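4.3 Setting the water hardness and running the first wash

Before the first wash, the Heketti 14 must be told how hard the local water is. The softener unit uses this value to decide how often it rinses itself with salt water. A wrong setting does not damage the machine at once, but it leaves a white film on cups and plates and shortens the life of the heater.

1. Find the hardness of your supply. The figure is printed on most water bills, or can be requested from the supplier.
2. Open the door and switch the machine on at the main button.
3. Hold the Programme button until the display shows H and a number.
4. Press Start to move through the levels. The number returns to 0 after the highest level.
5. Switch the machine off. The level is stored.

Note: Level 0 turns the softener off. Use it only where the water is already soft, or where a household softener is fitted upstream.

Filling the salt container

1. Take out the lower basket and unscrew the salt cap.
2. Pour in clean water until it reaches the rim. This is done once only.
3. Place the funnel in the opening and add dishwasher salt until the container is full. Some water will spill over.
4. Wipe the thread, refit the cap and tighten it by hand.
5. Run the Rinse programme straight away, with no dishes inside.

Caution: Do not put detergent in the salt container. It will destroy the softener, and the repair is not covered by the guarantee.

Table salt and sea salt contain additives that clog the unit – use only salt sold for dishwashers. Light plastic items, such as cups and picnic plates, go in the upper basket, away from the heater.
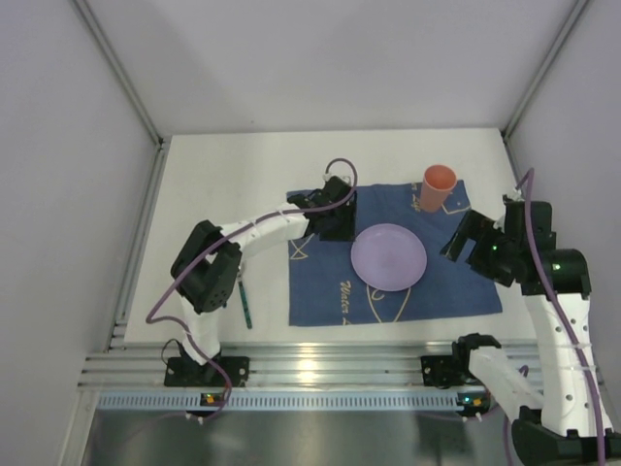
Does the salt need topping up if I use all-in-one tablets?
It depends on the hardness level. At the lower levels the tablets are enough on their own; from level 4 upwards, keep the container filled and leave the softener on.

First wash

1. Check that the tap is fully open and the drain hose is not bent.
2. Select the Intensive programme and press Start.
3. Look under the machine for leaks after 18 minutes.

If the display shows E3, the machine is not taking in water. Close the tap, clean the inlet filter and start again. If the code returns, contact Clavwood Service and quote part number 3544.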